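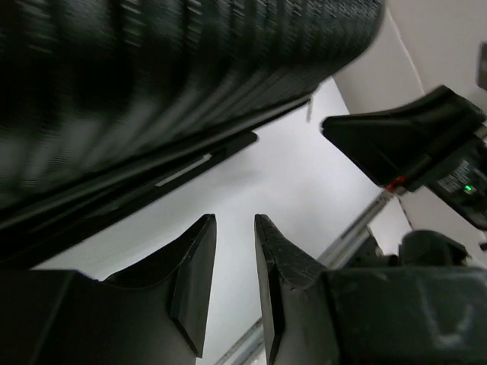
Can a machine do the household chores yet?

Some of them, slowly, and with a person within reach of the stop button. Washing machines and dishwashers settled the fixed jobs decades ago. What remains is the handling between them: picking up, turning over, folding, putting away. Two-armed systems now manage parts of that on a good day.

Gallery: handling soft and awkward goods

The page belongs to the Momine notes on chore automation, kept at the Brullholm workshop. The work at hand is two-arm handling, with the view taken low, close to the fingers.

View from the wrist. A dark ribbed article with a flat black band along its lower edge, above two open fingers. The inner face of the right finger is stippled for grip. A second gripper comes in from the right, its indicator light green.

Notes on the task

Ribbed surfaces are a fair test. A fingertip may land on a ridge or in a groove, and the grip differs between the two. Edges and bands make better targets, provided the software can find them while the article is moving.

Our trial sheet for the Vasić routine allows 16 attempts per article and 2 arms per attempt. A dropped article counts as a failure even if the arm recovers it. The full set runs to 200 attempts and takes most of April.

Shop-floor work is further ahead than housework. Parts arrive in known positions and the lighting stays put. The Fevberg cell is scheduled for 501 cycles between inspections; we would not set such an interval for a laundry basket.

Trial sheets are kept with the workshop log, filed by article.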